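Tremgate Practice Mirror for Dual-Control Cars

The Tremgate is a second interior mirror for driving instructors. It fits to the windshield with a suction mount and gives the passenger seat its own view of the road behind.

Glass width: 22 cm
Mount: suction, 40 mm
Price: $22 – mount included

Wipe the windshield clean before fitting and press the mount on firmly.

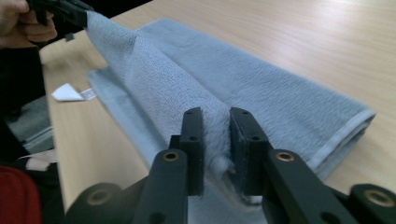
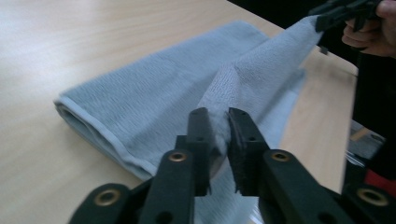
Ida Dreßler writes that hers has stayed put through 700 lessons, though she would like a longer arm for taller cars. The long arm is sold separately under the name Plekham and fits all Tremgate mirrors.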